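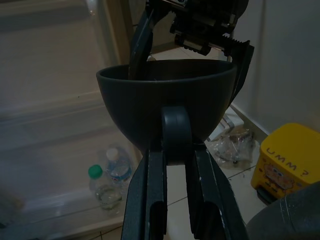

Chapter 6
Can a Machine Do the Chores Yet?

A dishwasher is a machine that does a chore, and so is a washing machine. Both of them wait until a person brings the work to the door. In this chapter we ask about the other part of the work, the carrying and the putting away, which is still done mostly by people.

Think of one bowl. To take it in two grippers, near an open refrigerator, the machine must decide where each finger goes. One pair can close on the loop at the front, while a finger of the other pair reaches down inside the rim. A child does such a thing without a plan. For a robot, each contact is a separate problem, and a mistake in the first makes the second harder.

Hok-lam Tsai studied this question in the Kvam trials, where household tasks were tried 692 times. The robots finished 289 of them with no human help. Most of the failures came in the moment of taking hold or of letting go.
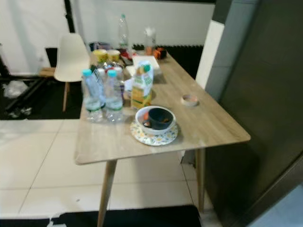
6.1 The Table Problem

Clearing a table looks like one task, but it contains many. Clear bottles are difficult for a camera, because light passes through them. A mug that lies on its side in a bowl must be lifted without pulling the bowl off its plate. A crumpled paper may be trash, or it may be somebody's note. The machine needs a rule for each of these, or it needs a way to ask.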